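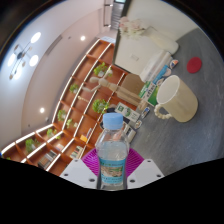 手に持ったグリッパーで、水のボトルをはさんだところ

ロボットにどうやって仕事を教えるの？
マインドモント こども技術ノート

みなさんは、くつひもの結び方をどうやって覚えましたか。説明の文章を読んで覚えた人は、あまりいないと思います。たいていは、家の人がゆっくり結ぶのを見て、まねをして、まちがえて、もう一度見せてもらったはずです。

ロボットにも、同じように「やってみせる」教え方があります。このページでは、人がロボットに仕事をやってみせる方法と、そのあとロボットのコンピューターの中で何が起きるのかを説明します。

命令を書く方法

ロボットを動かす昔からの方法は、命令を順番に書くことです。たとえば、つくえの上のコップを持ち上げる命令は、次のようになります。

アームを右に20センチ動かす
アームを下に10センチ下げる
指をとじる
アームを上に10センチ上げる

工場では、この方法がよく使われています。部品がいつも同じ場所に、同じ向きで流れてくるなら、ロボットは同じ動きをくり返すだけで仕事ができます。

家の中ではどうでしょう。コップは、きのうはつくえのまん中にあり、きょうははしにあるかもしれません。横にたおれているかもしれません。コップが5センチずれただけで、上の命令では指がからぶりします。「ずれていたらこうする」「たおれていたらこうする」と命令を足していくと、どんどん長くなり、それでも足りない場合が出てきます。

そこで、人がやってみせて、そのようすをたくさん記録し、コンピューターに動き方を見つけさせる方法が使われるようになりました。人の動きの手本を「デモンストレーション」、短く「デモ」と言います。手本から学ぶことを「模倣学習（もほうがくしゅう）」と言います。模倣は「まね」という意味です。

やってみせる三つの方法

一つめは、ロボットのアームを人が直接つかんで動かす方法です。習字の先生が、生徒の手に自分の手をそえて、いっしょに筆を動かすのとにています。関節の力をぬいておくと、アームは人がおしたほうへ動きます。そのあいだ、コンピューターは関節の角度を記録し続けます。わかりやすい方法ですが、大きいアームだと人のうでがつかれます。また、人の体がカメラの前に入ってしまうことがあります。

二つめは、はなれたところから動かす方法で、「遠隔操作（えんかくそうさ）」と言います。人がコントローラーや小さいアームを動かすと、ロボットが同じように動きます。ロボットのカメラの映像を画面で見ながら動かすこともあります。人がロボットのそばにいなくてもよいのですが、なれるまで練習がいります。画面では奥行きがわかりにくく、はじめのうちは物の手前で指をとじてしまう人が多いようです。

三つめは、ロボットの指の部分だけを人が手に持って使う方法です。物をつかむための指の部分を「グリッパー」と言います。人はカメラのついたグリッパーを持ち、ふだん物を取るときのように歩いたり、うでをのばしたりします。アームがなくても手本をとれるので、いろいろな部屋へ持っていけます。

グリッパーから見た世界

グリッパーについたカメラの映像は、わたしたちの目で見るものとはだいぶちがいます。魚眼（ぎょがん）レンズのような広い範囲がうつるレンズを使うと、まっすぐなたなもカーブして見えます。広くうつしておくと、物に近づいたときも、まわりにあるものが映像に残ります。

もう一つの特ちょうは、指がいつも映像に入っていることです。コンピューターにとって、これは大事な手がかりになります。物が指のどちら側にあるのか、指と物のあいだにすきまがあるのかを、同じ一枚から読みとれるからです。 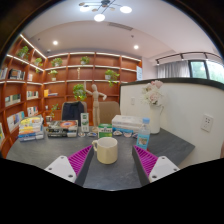
つかむという動作は、指をとじる前の準備でほとんど決まります。どちらから近づくか、どの高さで止まるか、指をどの向きにするか。人は考えずにやっていますが、ロボットは手本の中からそれを学ばなければなりません。写真のマグカップは二本の指のあいだにあり、取っ手は左側にあります。取っ手のようにとび出した部分がある物では、グリッパーの向きによって、指が取っ手に当たることがあります。練習では、取っ手の向きを変えた手本も入れておきます。そうしないと、ロボットは左向きの取っ手のカップしか見たことがないまま、本番をむかえることになります。

記録されるもの

一回の手本には、映像のほかにも記録するものがあります。

カメラの映像
グリッパーがどこにあり、どちらを向いていたか
指がどれだけひらいていたか
それぞれの時刻

時刻をそろえることは、とても大切です。映像では指がとじているのに、指の記録ではまだひらいている、というずれがあると、コンピューターはまちがった組み合わせを覚えてしまいます。

グリッパーの位置は、映像から計算することもできます。カメラが動くと、本だなのかどや植木ばちなど、動かないものの見え方が変わります。その変わり方から、カメラがどう動いたのかをもとめるのです。電車のまどの外で、近くの電柱は速く流れ、遠くの山はゆっくり動いて見えますね。その見え方のちがいも、計算の材料になります。何もかざりのない白いかべばかりの部屋では、手がかりが少なく、計算がむずかしくなります。

ドゥリロウの練習

わたしたちの教室では、「ドゥリロウ」という名前の小さなアームに、コップをトレーの上に置く仕事を教えました。使ったコップは8種類です。

はじめに集めた手本は54回分でした。この手本だけで学ばせてから40回ためすと、うまく置けたり、置けなかったりしました。とくに、コップがトレーのすぐそばにあるときに失敗が目立ちました。手本を見直したところ、コップはいつもトレーから遠い場所に置いてありました。ドゥリロウは、近いコップの取り方を一度も見ていなかったのです。

そこで、コップの場所を変え、部屋の明るさも変えて、手本を702回分までふやしました。こんどは近いコップにも手をのばすようになりました。ただ、とうめいなコップはまだ苦手です。とうめいな物は後ろがすけて見えるので、どこがふちなのか、映像から見分けにくいことがあります。

手本をやってみせるときのこつ

教室で手本をとるときは、次のように決めています。

ゆっくり、とまらずに動かす。
始める前に、カメラのレンズがよごれていないか見る。
一回終わるごとに、物の場所を変える。
うっかり落としたときは、記録用紙に「落とした」と書く。

落とした回をすてるかどうかは、目的によってちがいます。うまくいった動きだけを学ばせたいなら外します。落とした物をひろって続けたときは、立て直し方の手本として使えることもあります。

動きをそろえすぎないことにも気をつけます。左から近づいても右から近づいても取れるなら、両方あってかまいません。ただし、同じ場所で毎回まよって、行ったりもどったりする手本が多いと、ロボットもそこでまよう動きを覚えます。

まわりの物も変える

コップを取る練習だからといって、つくえの上をいつもコップだけにしておくと、ほかの物がふえたときにこまります。本や小さな箱のある場所でも手本をとり、物をよけて近づく動きを入れておきます。人が何気なくよけたときの手の動きも、そのまま記録に残ります。
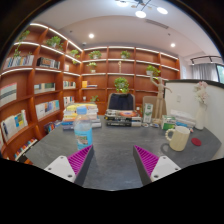 人の動画をたくさん見せるだけではだめなのですか、という質問が、前の回を読んだ小学生からとどきました。料理や片づけの動画ならもうたくさんあるのだから、わざわざグリッパーを持たなくてもいいと思う、とも書いてありました。

よい質問です。ふつうの動画も、研究で使われています。動画からは、コップは持ち上げるもの、ふたは回すもの、といったことを学べます。こまるのは、人の手には指が五本あり、動画からは指にどれだけ力が入っているかもわからないことです。五本の指でつまむ動きを、二本の指の動きに直す方法も考えなければなりません。グリッパーを使った手本なら、ロボットと同じ形の指で、同じ向きからとった記録になります。動画と手本の両方を使う研究も進んでいます。

まねから先のこと

手本を集めたら、コンピューターは「こう見えたときに、人は次にこう動いた」という組み合わせをくり返し調べます。そして、新しい映像を見たときに、次の動きを予想できるようにします。予想どおりに少し動き、また映像を見て、次を予想します。これを短い時間に何度もくり返すので、とちゅうでコップが少しずれても、動きを直せることがあります。

それでも、小さなまちがいが重なって、手本にない場所まで行ってしまうことがあります。そのときは人が操作をかわり、もどし方をやってみせます。その記録を手本に足して、もう一度学ばせます。

家でためしてみよう

二人でできる遊びです。用意するのは、われないコップ一つと、わりばし一ぜん、目かくしの布です。わりばしは使う前にわって、二本にしておきます。

一人が目かくしをして、わりばしを片手に一本ずつ持ちます。もう一人は、言葉だけで「右」「もう少し前」「はさんで」と伝え、コップを持ち上げさせます。まわりにぶつかるものがないか、先にたしかめてください。

次に、伝える人が相手の手にそっと手をそえて、同じことをやってみせます。言葉だけのときとくらべて、どちらがやりやすかったか、むずかしかったのはどの動きだったかを、二人で話してノートに書きましょう。役を交代したら、コップの場所も変えてください。

ことばのまとめ

グリッパー：ロボットが物をつかむ部分。指が二本のものがよく使われる。
デモンストレーション（デモ）：人がやってみせる手本。
模倣学習：手本をまねて動き方を学ぶこと。
遠隔操作：はなれたところから機械を動かすこと。

次の回では、ロボットが物のかたさを調べる方法を取り上げます。

2019年8月26日　マインドモント こども技術ノート編集部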